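Asking Rents and Time on Market in Bunthorpe: A Small Sample Study
Housing and Property Studies, Year 2 Project Report
Submitted 11/1/20

1. Introduction

Studies of local housing markets usually start with sale prices, for which public records are complete. Rents are harder to follow. Agreed rents are not published for individual homes, and the advertised figure is often the only one available to a student researcher. This report looks at advertised rents in Bunthorpe and asks whether the length of time a listing stays online is linked to its price, its size or the way it is described.

Bunthorpe was chosen for its mixed stock. The older terraces near the station are mostly let by small landlords. The Dornitz estate, to the north of the river, was built for sale but now has a large share of rented flats. The two areas are close enough to share schools and bus routes, so differences in rent are less likely to be explained by distance from services.

2. Data

Listings were taken from the Netow property portal. The collection period started in April and the final sample contains 300 listings, after duplicates were removed. Rooms in shared houses, holiday lets and homes reserved for students were left out, as were listings without a stated monthly rent.

For each listing the following were recorded: monthly rent, number of bedrooms, area, furnishing, date first seen and date last seen. Time on market is the gap between the last two. It is an imperfect measure. A listing may be left online after the home is let, or withdrawn for reasons unrelated to demand. Where a listing disappeared and came back within 3 days, it was treated as continuous.

Furnishing was coded from the text of the advert. Three groups were used: unfurnished, part furnished and fully furnished. Homes with kitchen and laundry appliances but no other furniture were placed in the middle group. Agents do not use these terms in the same way, and the coding followed the list of contents wherever this differed from the headline. 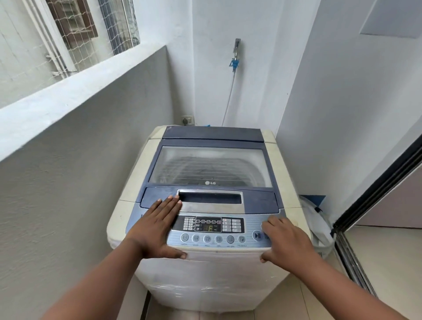
Figure 1. Top-loading washing machine (LG).

Laundry provision was recorded separately as a yes/no variable. It was marked "yes" only if a washing machine was named in the advert. "Space for a washing machine" and "plumbing for a washing machine" were both marked "no". Shared laundry rooms, which occur only in the larger blocks at Dornitz, were also marked "no" and noted in a comments column.

3. Method

The sample was split by area and bedroom count, and the median rent and median time on market were found for each cell. Medians were preferred to means because a small number of large detached houses would have pulled the mean upwards. Cells with fewer than 25 listings are reported but not discussed in detail.

Each listing was then compared with the median for its cell and marked as above or below it. Time on market was compared between these two groups, first for the whole sample and then within each furnishing group.

4. Results

Rents for homes with 2 bedrooms were higher at Dornitz than in the terraces. The gap was smaller for one-bedroom homes and could not be tested for larger ones, as the cells were too small.

Listings priced above their cell median stayed online longer in both areas. The effect was clearer in the terraces. At Dornitz many flats are near-identical and asking rents were tightly grouped, which leaves little room for a price effect to show.

Part furnished homes had the shortest time on market. Fully furnished homes had the longest, although most of these were at the upper end of the price range and the two effects cannot be separated with this sample. Laundry provision showed no clear link with time on market once furnishing was taken into account.

5. Limitations

Only one portal was used. Tsoukalas, a letting agency with an office in the town centre, advertises part of its stock on its own website, and those homes are missing from the data. Roughly one in ten adverts gave no information on furnishing and had to be dropped from that part of the analysis.

Floor area was rarely stated, so bedroom count stands in for size. This is a weak substitute in the terraces, where many second bedrooms are box rooms. Asking rent was used throughout and no allowance was made for negotiation.

6. Further work

A longer collection period would allow seasonal change to be removed. Adding energy ratings from the certificate attached to each listing would also be practical, and the spreadsheet already has an empty column for them.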